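4. April 2026
Von der Pressestelle Kleidertauschhaus Plovik

Plovik öffnet im Mai: Ein Haus, in dem Kinderkleidung weiterwandert

Wer Kinder hat, kennt das ja: Kaum ist die Hose gekauft, da schaut unten schon wieder der Knöchel heraus, und im Schrank stapeln sich Sachen, die eigentlich noch wunderbar zu tragen wären. Genau für diese Stapel gibt es bald eine Adresse. Im Mai eröffnet in der ehemaligen Bäckerei am Itska-Platz das Kleidertauschhaus Plovik, und wir freuen uns darauf, ehrlich gesagt, schon seit dem ersten Spatenstich im Hinterhof!

Das Prinzip ist schnell erzählt. Familien bringen mit, was zu klein geworden ist, und nehmen mit, was gerade gebraucht wird. Geld fließt dabei keines, auch Punkte oder Marken wird es nicht geben. Angenommen wird Kleidung von der ersten Babygröße bis zur Größe 164, dazu Mützen, Jacken und Gummistiefel (von denen kann man im Frühjahr bekanntlich nie genug haben). Bis heute sind bereits 900 Teile bei uns eingetroffen, und jede Woche stehen neue Taschen vor der Tür. 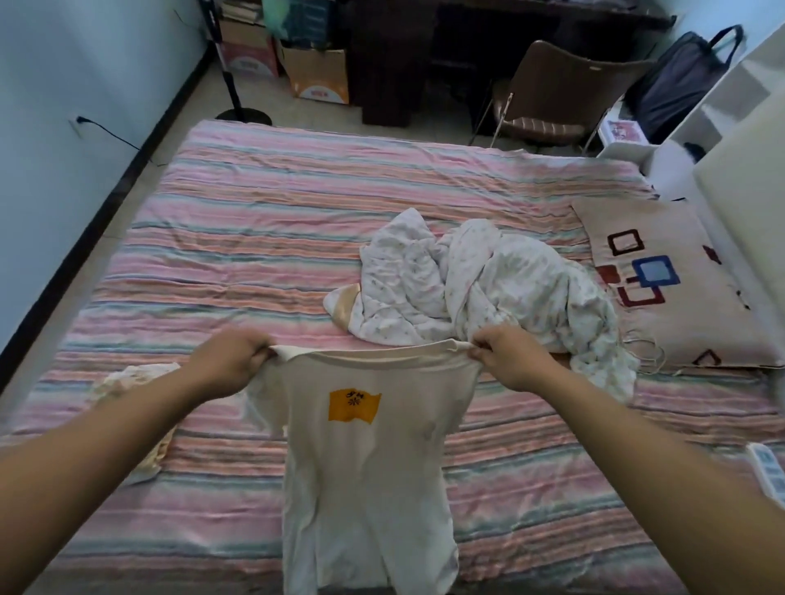

Kleine Flecken sind übrigens kein Grund, ein Teil zu Hause zu lassen. Die Wäscherei Hakim aus der Nachbarschaft wäscht alles, was eine zweite Runde in der Trommel vertragen kann, und zwar kostenlos, wofür wir uns an dieser Stelle von Herzen bedanken möchten. Löcher, ausgerissene Nähte und fehlende Knöpfe landen in der Nähstube Odia im ersten Stock. Dort stehen 2 Nähmaschinen bereit, an die sich auch Besucherinnen und Besucher setzen dürfen, die noch nie einen Saum umgenäht haben. Geduldige Hilfe gibt es dazu, und meistens auch Kuchen.

Was sich gar nicht mehr retten lässt, wird zu Putzlappen oder zu Füllmaterial für Kissen verarbeitet. Im Eröffnungsmonat sollen so die ersten 50 Sitzkissen für die Leseecke entstehen, in der sich die Kinder ausruhen können, während die Großen noch zwischen den Regalen stöbern.

Geöffnet ist das Haus ab Mai an allen Werktagen von 14 bis 19 Uhr. Eine Anmeldung ist nicht nötig. Wer größere Mengen abgeben möchte, ruft bitte vorher kurz an, damit wir im Lager ein wenig Platz schaffen können. Kleiderbügel nehmen wir ebenfalls sehr gern, am liebsten die schmalen für Kindergrößen.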